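Godelieve Coppens buys equipment for the assembly group at Studach, and her planning for the next cell began with the bench. The Osden line in the next hall was budgeted arm first, she said, and the fixtures had to be paid for out of the maintenance account.

"The arm is one line on the quote," she said. "Brackets, fasteners, base plates and finger sets were eleven lines, and we had approved four of them."

Her draft for the new cell puts the perforated board and its mounting hardware at 1011 euros. Spare gripper fingers are a separate item at 775, quoted by Baert with delivery in August. She has asked for two pairs, in the same profile.

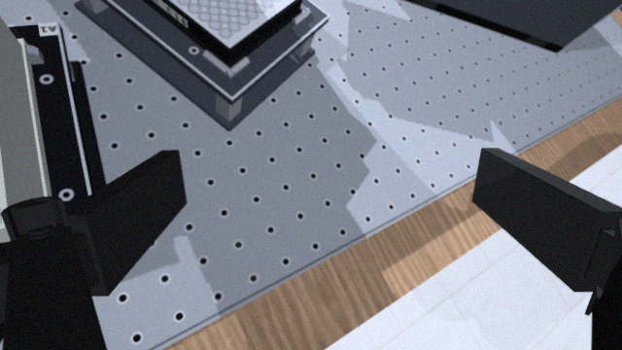
Kauko Rantala, who writes the cell specifications, wanted the layout worked out in simulation before any purchase order went out. His main concern was finger clearance next to raised fixtures. "If the fingers have to open wide beside a block, I need to know that before I fix the hole positions," he said. "Moving a fixture in the model takes a minute. Moving it on the floor means a new calibration."

The simulation license, from Mirer, costs 700 a seat. Coppens approved one seat and declined the second. Rantala has asked again.

They also disagree on labeling. Rantala wants every station base marked with a position code that matches the drawing, and Coppens has left 800 in the draft for engraving, cable covers and small parts. She expects most of it to go on small parts.

The arm itself is still open. Two suppliers have quoted, and a third has until Saturday to answer on payload at full reach.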